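Notebook – paper goods bench, Hiltcombe
March 12, 2024

Continuing the pocket tissue comparison for the Garora travel kit. Picking up at the dispensing runs, as the incoming weights were finished last session and are in the ledger under lot 1455.

Conditions: room at 19 C by the wall thermometer, window shut, fan off. Humidity not logged, the meter is still out for calibration. This matters more than I would like for tissue weights, so today's masses should only be compared with each other and not with the August set.

Balance zeroed before each group, check weight read within tolerance at start and finish. Scissors cleaned with alcohol wipe. Gloves worn for handling sheets, taken off for the tab tests, as a user would not be wearing them.

Method, dispensing: pack laid flat on the table, opening side up, tab lifted by the corner and peeled back to the end of the perforation. First sheet drawn straight up at a slow, steady pull. Score 0 if it comes out alone and whole, 1 if it brings part of the next sheet with it, 2 if it tears or brings the whole next sheet. Repeat until empty. Press the tab back down after every sheet and note when it stops holding.

The table in the side room is better for this than the steel bench. Film wrap slides on the steel and I end up holding the pack with the other hand, which squeezes the stack and changes the result. On the wood it stays put with light pulls. I moved all of the dispensing work over there and redid the two packs I had already run on steel. Old results struck through in the ledger, left legible. 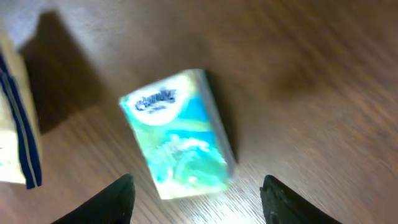
Fig. 1. Pocket pack lying flat on the wood table. Larger package at left.

Observations, Plernidero film (the current supplier):

Tab peel is clean on most packs. Where it fails, it fails the same way – the perforation runs off toward the long side and leaves a flap that will not reseal. Looks like a dull cutting wheel on one lane and not a film problem. Marked the failed tabs with pen and put them in an envelope, stapled to the back cover.

First sheet is the worst sheet. Nearly every score of 2 is on the first or second pull, when the stack is still tight in the wrap. Once a couple of sheets are gone, the rest come out without trouble. Tried massaging one pack before opening to loosen the stack. It helped, but no user is going to do that, so the pack is excluded from the scores.

Adhesive on the tab picks up lint quickly. Hold drops off well before the pack is empty. Coat pocket test (pack carried in a wool pocket for a working day) made this much worse than the table test suggests. Should be in the report as a separate line and not averaged in.

Observations, Tanguy film (trial supply):

Noisier and slightly stiffer in the hand. Tab peel is straighter. The stiffness helps the first pull, because the opening keeps its shape, but the end seals have sharp corners. Ran a thumb along several and would call it noticeable. If these go in a bag with anything delicate it could be a complaint. Ask whether the seal can be trimmed shorter or crimped with a rounded die.

One Tanguy pack had the tab label applied off center, with half of the adhesive area missing the film altogether. Set aside, not scored. Need to find out if it is a one-off before the next lot is ordered.

Sheet check: unfolded two sheets per pack, measured both edges with the steel rule, counted plies at one corner. Nominal is 202 mm on the short side. Both supplies are close on this, with the usual skew where the fold is not square. Plies separate easily on both, and the embossed edge is doing less than it should to hold them together. I would not raise it with either supplier, as the sheets come from the same mill.

Wet strength, quick version only: sheet over the beaker, ring on, water from the dropper at center until the weight goes through. Results scattered enough that I do not trust my ring tension. Wrote the numbers down but they are not for quoting. To be repeated with the proper clamp once it is back from the other building.

Drop test of the outer carton, postponed. The carton samples are in the old size, 254 mm long, and the new insert does not fit without bending.

Housekeeping: used sheets are bagged for bench wiping. Keep them away from the clean stock on the top shelf, there was a mix-up with this before. Opened packs go in the gray bin with the lid on, labeled by supplier and date. Table wiped down dry, no cleaner, so that the surface stays the same for the next session.

Next:
– rerun wet strength with clamp
– pocket carry test on Tanguy film, same coat, same duration
– send envelope of failed tabs to Plernidero with a note on the cutting lane
– ask Garora if reseal or first pull matters more to them, scores currently weighted equal
– new cartons in the correct size
– humidity meter, chase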